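4. What the Repair Pile Taught Us About Fashion

We came to this part of the study expecting to write about brands. The people of Doltuvbridge had other ideas! When we asked them to bring in one piece of clothing they would never throw away, hardly anyone reached for the newest or most expensive thing they owned. They brought chore coats with swapped buttons, cardigans with elbows darned in the wrong color, and one rain cape that had been cut down from a tent. This section looks at those mended clothes as fashion in the full sense of the word – things chosen, shown off, copied and argued over.

4.1 Visible mending as a local style

The Pavliuk coat is the best place to start. It was a plain wool work coat, sold by mail order to mill workers in Sendomton and later picked up secondhand by students. The pockets wore through first, and owners took to covering the holes with square patches of mattress ticking. By the time we began our interviews, younger wearers were sewing ticking squares onto coats that had no holes at all. We were delighted by this. A fix had turned into a look, and the look had rules: stripes run up and down, corners stay square, and the thread must show.

We sorted nearly 4,000 entries in the Redov pattern archive to see how far back the ticking patch goes. It shows up in 16 of them, all written in by hand next to the printed cutting lines. Some notes are purely practical ("use the old mattress"). Others are much closer to style advice, and one warns the reader sternly against blue stripes on a brown coat. We love that warning, and so did the wearers we read it to. Several of them were wearing exactly that.

4.2 How wearers talk about age

Older studies of workwear tend to treat fading and fraying as proof that a garment is real. Our wearers were much looser about it. They spoke of a coat as "broken in", "settled" or "finished", and the last of these was high praise. A finished coat is one whose owner has stopped wanting to change it. Two wearers could disagree for half an hour over whether the same sleeve was finished yet, and those talks gave us some of the richest material in the whole project (the full word list is in the appendix).

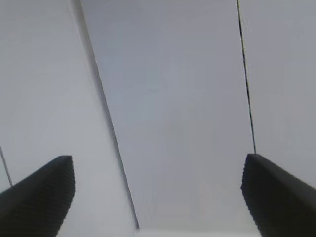
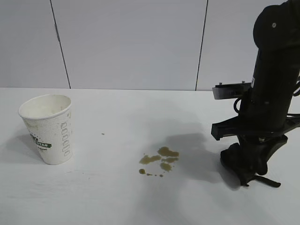
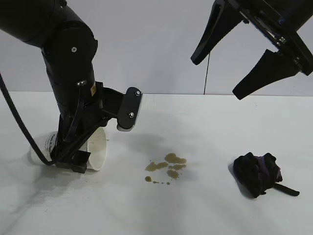 Figure 2. Three views, the second and third of a tabletop. Paper cup in the second and third views; spilled brown liquid in both.

Dress and Everyday Culture Group, Department of Design History

4.3 Lending and returning

Coats also moved between people far more than we had guessed. A coat lent for a season often came back with a new patch, and wearers took this as a kind of signature. It was rude to remove it, even if the stitching was terrible. We think lending deserves a study of its own, and the Sendomton swap held each May would be a wonderful place to begin it. More than one coat there carries patches from owners who have never met, and the wearers we spoke to were eager to track them down.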